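Moving the pens, pencils and toy blocks out of the kitchen this month. A thread, mostly so I stick to it.

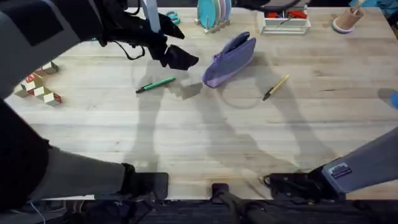 Green marker, lavender pouch, yellow pencil. Blocks on the left, plates still in the rack.

1/ We've been in the Lallelton flat since November and the table has done every job going: meals, drawing, post, spelling. Nothing on it has ever had a proper place.

2/ Rule for the pouch: it has to zip shut. If it won't zip, something comes out. Limit is 16 items, pens and pencils together.

3/ First sort was the old Drivton biscuit tin. 33 pens in it. I tried each one on the back of an envelope and kept 7. The rest were dried up or had no lid.

4/ Markers are stored lying flat from now on. I used to stand them in a mug and the ink all went to one end.

5/ Pencils go in point first. I learnt that after a lead went through the lining of the last pouch.

6/ The scissors with the teal handles stay at the back of the table near the dish rack. They get used for food packets as much as for paper, so they aren't going in with the pens.

7/ Toy blocks are the wooden sort with red letters printed on them. They came in a bag from the Bukhari charity shop and I don't think it was ever a full set. You can't spell much but they do get played with.

8/ Blocks are going in the Drivton tin now it's free. Lid off during the day, lid on at tea time.

9/ Someone asked about the table top. It's a pale butcher-block one. I oil it twice a year and wipe up marker straight away. A bit of washing-up liquid on a cloth gets most of it if you're quick.

10/ Plates next. Ours are teal, lilac and white and they live in the rack because the cupboard shelf is too low for them. I've measured for a new shelf and Ello will cut one to size. Waiting on the price.

11/ Will add to this when the shelf is up. The drawer under the kettle is after that, and it's mostly batteries and string.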